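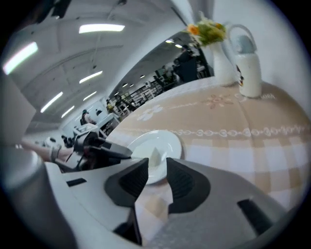

I went up to Nasov's open day in July with one job: find out what a pair of hand-held grippers costs before our budget closes. Paweena Jitpraphai had me picking up a plate within minutes (harder than it looks, and so much fun!).

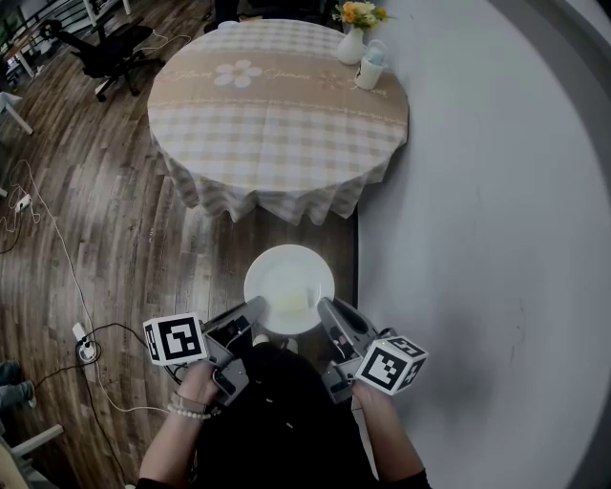
Anyway, the money. The basic Rilex pair rents for $300 a month, or you can buy it for $600, and spare fingers are $70 a set. I'd forgotten to budget for spares at all! Ultan Coughlan told me to put aside nearly $90 for cables and plugs too, so that went straight in my notebook. 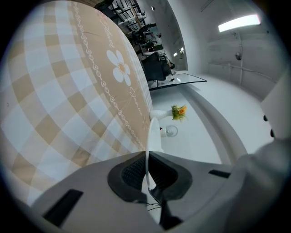 Should a small shop rent or buy first?

Rent for one month, then buy if people keep reaching for them. Two months of rent already adds up to the purchase price, so I've penciled in one.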